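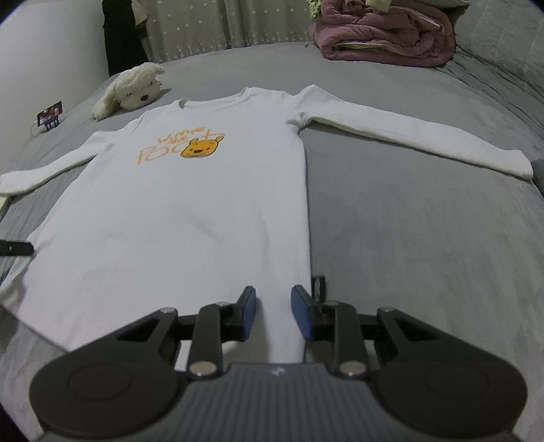 Claltmont Town Talk > Local Government > Consulate leaving Chauhan Street??

dockside_deb
Ok so has anyone else heard the consulate is giving up the Chauhan Street building. My sister in law does their catering sometimes and she was told no bookings past September. There's a public meeting Friday at 7 in the library and I'm going. Does anybody know if the city gets a say or is it purely between them and the landlord? I have lived on that block for 13 years and never got a single letter about any of this.

terrapin44
It's a lease. Landlord is Imard, they bought the whole row a while back. Lease is up, Imard wants more money, consulate says no thanks. City has no say in who rents what.

dockside_deb
Then why is there a public meeting

terrapin44
Because of the parking. The 30 spaces out front are reserved by city ordinance for consular plates. If the consulate goes, the ordinance has to be repealed or those spaces just sit there. That's on the council.

M_Kowalczyk_Ward2
Not quite right terrapin. The council does get a say on the USE. That building is zoned residential with a special permit for a diplomatic office. Permit goes with the tenant, so if Imard wants to put regular offices in they have to come back and ask. I was at the zoning hearing in the spring and Lalit Singhal (he's the planner who handles that side of town) said exactly this.

terrapin44
Ok but a permit is not the same as a say in whether they leave. Which is what she asked.

M_Kowalczyk_Ward2
Fair. But it's leverage. Imard won't want an empty building for two years while they argue over zoning.

paperroute
Good riddance tbh. Every national day the street's closed till midnight and I have to walk 2 blocks with groceries. And the guard booth lights shine right in my kitchen.

dockside_deb
You moved in next to a consulate paperroute

paperroute
I moved in next to a nice brick house with a flag on it. The booth came later.

hilltop_annie
People are forgetting about visas. My mother in law renews her passport there, she's 81, she takes the number 6 bus and it stops at the door. If they move downtown or to another city entirely that's a whole day for her. Multiply that by everybody who uses it. There's a line out the door most mornings by 8:30, those are our neighbors too, they buy coffee at the corner and they get their photos done at Prukex.

gus_from_prukex
Can confirm. Passport photos are a huge part of what we do. Not going to post numbers but if the consulate goes we probably cut a person. Would love to hear something official instead of getting it third hand

terrapin44
Call them? They have a press person. Somtochukwu Sani, the name's on the website. I emailed about the street closures once and got an answer the same day, was surprised.

gus_from_prukex
I did call. Got "the consulate is reviewing its property needs and no decision has been made." So thats a yes

hilltop_annie
Or it's a no. That's what they say about everything

M_Kowalczyk_Ward2
What I heard at the hearing — and this is secondhand so take it for what it is — they looked at 138 Harbor, the old insurance building. Still in town. Bigger waiting room, elevator. The Chauhan St place has stairs up to the visa window, which can't be great for annie's mother in law.

hilltop_annie
She manages the stairs fine. She would not manage Harbor, there's no bus after 3.

paperroute
138 Harbor flooded didnt it? Basement full of water, they had pumps out on the sidewalk for a week

M_Kowalczyk_Ward2
That was the one next door I think. Could be wrong.

dockside_deb
So to sum up my options for Friday, I ask about 1. parking 2. zoning 3. the bus. Anything else? You only get three minutes at the mic.

terrapin44
Ask if Imard will be there. If they don't show then the whole thing's a waste of an evening. And ask what happens to the trees, there's a clause about the front yard in the old permit, the tenant maintains it. Imard isn't going to water anything.

paperroute
Ask about the booth

gus_from_prukex
Ask for a date. Any date. I have to order supplies

dockside_deb
Alright, writing these down. Not promising the booth. Will post after if I'm not too tired, otherwise Sat morning. Doors are at 6:45 and last time the chairs ran out so come early if you're comming

hilltop_annie
Bringing my mother in law. She has opinions.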